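How to Transfer a Small Design to a Big Wall
Posted 12/28/18 by Brahim Mansour

People ask me about this one more than anything else, usually with a bit of panic in the voice, so let me set it all down in one place. You have a lovely drawing the size of a place mat, and in February you have to put it on the side of the Nivora Street laundromat. The method I like best is the doodle grid, and I've used it on walls in Pirnow and on one very bumpy handball court that I still have dreams about.

What you'll need

A primed wall, a phone or tablet with any app that can lay one picture over another, a cheap brush, and a quart of leftover paint a little darker than your primer. We get our leftovers from Mac Suibhne, where the mistints are kept by the back door, but any paint store will have a shelf of them.
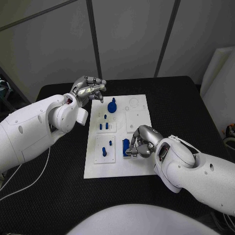 Step 1: Cover the wall in doodles

Let everybody loose on it. Letters, fish, stars, names, squiggles, whatever comes to mind, as long as no two marks close together look alike. Kids are wonderful at this! On the Fuda school wall we had 92 students take a turn, and the marks were so good I was sorry to paint over them. Keep each doodle to the size of your open hand and leave a bit of breathing room between them.

Step 2: Photograph the wall

Stand straight across from the middle, as far back as you need to get all four corners in. If you shoot from the side, your drawing will lean, and you'll be fixing it for days (ask me how I know).

Step 3: Lay your drawing over the photo

Open the wall photo, add your drawing on top, and turn the drawing down to half strength so the doodles show through. Stretch it from the corners only, so the faces don't get wide. Save two copies – one for you and one for whoever is up the ladder.
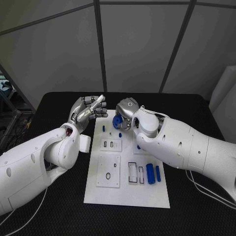 Now you simply read the picture like a map. If the chin passes under the fish and touches the tail of the letter R, find that fish and that R on the wall and draw your line there. Start with the biggest shapes and leave eyes and fingers for last. Two people can work from opposite ends and meet in the middle, and a wall 8 feet high goes quickly this way.

Step 4: Block in your color

Fill the big areas first, and the doodles will start to vanish as you go. Pale yellows may need three coats to hide them, so I like to put a coat of primer under those spots before I begin.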